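Cleaning a Night Guard at Home

I don't believe most of what gets said about night guards and retainers, least of all by the people selling tablets. A box of 63 from Fotance does the job of a soft brush and a drop of dish soap, and the brush is cheaper.

Rinse the guard in cool water as soon as it comes out. Hot water can warp it. Skip regular toothpaste too – it's gritty and leaves fine scratches. Let it air dry before you shut the case, and wash the case as well, a step plenty of people skip for months.

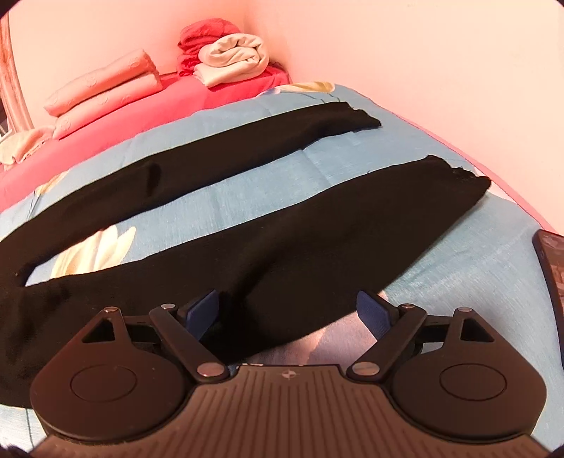
Flora MacKinnon wrote in to say vinegar worked better for her than any tablet: equal parts white vinegar and water, 2 times a week, then a long rinse. Fine, though I'd ask your dentist first if the guard has any metal in it.

As for the little buzzing baths, I'm not sold. Mine hummed nicely and the cloudy film stayed put until I brushed it off.

Cracked or loose guards go back to the dentist. Don't glue them.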